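Section 6. Calibrating the wrist camera and setting the finger mask

6.1 Before you start

Killey needs two things from this section. The first is a camera calibration, which lets the tracking module turn image motion into tool motion. The second is a finger mask, which tells the tracker which part of the image belongs to the gripper and must be left out. Do both whenever you fit a new camera, change a lens, or swap the finger pads. If only the pads were changed, you can skip to 6.3.

You will need:

The handheld gripper, charged, with the camera lens wiped clean
The Dondberg calibration board
A computer with Killey installed and the Mustonen driver running
A table with even light and a sheet of plain white paper

Close any other program that uses the camera. The driver gives the video stream to one program at a time, and a second viewer left open is the usual cause of the "no stream" message in step 2 below.

6.2 Camera calibration

1. Connect the gripper to the computer and wait for the status light in Killey to turn green.

2. Open Tools, then Camera, then New Calibration. A live view opens with an empty coverage map next to it.

3. Check that exposure is set to Manual. If it is set to Auto, change it and enter a value of 2,000 microseconds. You can raise this later if your room is dark, but the value used for calibration should be the value you record with.

4. Lay the Dondberg board flat on the table. Hold the gripper over it so that the whole board is in view above the fingers.

5. Press Capture, then move the gripper to a new angle and press Capture again. Tilt it left, right, toward you and away from you. Keep going until every cell in the coverage map is filled.

6. Press Solve. When the solver finishes, the reprojection error appears under the map. If it is shown in green, press Save. If it is shown in red, open the capture list, delete the images with the highest error and press Solve again.

Note: Hold the gripper still for each capture. Killey rejects blurred images on its own, but a slightly soft image can get through and pull the result off.

Caution: Do not overwrite the factory file. Save under a new name and pick it from the profile list. The factory file is the only one that can be used for a warranty check.

6.3 Setting the finger mask

The fingers move with the camera, so from the tracker's point of view they never move at all. If features on the pads are left in, the tracker will believe the tool is standing still when it is being carried across the table. The mask removes them.

1. Place the sheet of white paper on the table and hold the gripper above it with the fingers open. Black pads are easy to separate from a white background. Leave one ordinary object at the side of the paper so that you can see where usable background begins.

2. Open Tools, then Mask, and press Grab. Killey takes one still image and opens it in the mask editor.

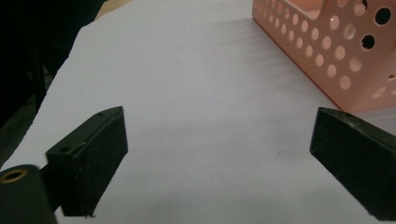 Figure 6-2. Fingers open over white paper, with a pink basket at the upper right.

3. Press Auto Outline. The editor draws a colored line around each dark area that touches the lower part of the image.

4. Check the outline of each finger. It must take in the whole pad, including the screw holes near the upper edge, and any mounting parts that show in the lower corners. Metal inserts are brighter than the pads and Auto Outline often leaves them out. Add them with the brush.

5. Check the background. Dark floor beyond the edge of the table may be joined to a finger by mistake, most often where the two overlap. Use the eraser to cut it away. The dark holes in the side of a basket or crate are background too, and should stay unmasked.

6. Set Margin to 6 pixels. This widens the mask slightly to cover soft edges.

7. Close the fingers fully, press Grab again and repeat steps 3 to 6. Killey stores the open and closed masks as a pair and blends between them using the finger width reading.

8. Press Save Pair.

Note: Shadows cast by the fingers on the paper don't need to be masked. They have few sharp corners and the tracker gives them little weight.

Note: Dust on the pads does not matter as long as it falls inside the mask. Dust on the lens does. If a speck stays in the same place in the image when you move the gripper, clean the lens and go back to step 1.

6.4 Checking the result

1. Open Track, then Live Test, and choose the profile you just saved.

2. Remove the paper. Plain white gives the tracker very little to follow, and a test over it will fail even with a good calibration.

3. Put several objects on the table and move the gripper slowly over them for 10 seconds. Finish with the tool resting where it began.

4. Read the drift value. A green value means the profile is ready. A yellow value can be used for pick-and-place recordings but should be redone before any insertion task.

If the value is red, look at the feature overlay. Dots that sit on the fingers point to a mask problem - go back to 6.3. Dots that are well placed but slide across the objects point to the calibration, so repeat 6.2.

Profiles made with the earlier Trakau release can be opened but not edited. To change one, make a copy first with File, then Convert.

Section maintained by Mahfuz Sikder. Last revised April.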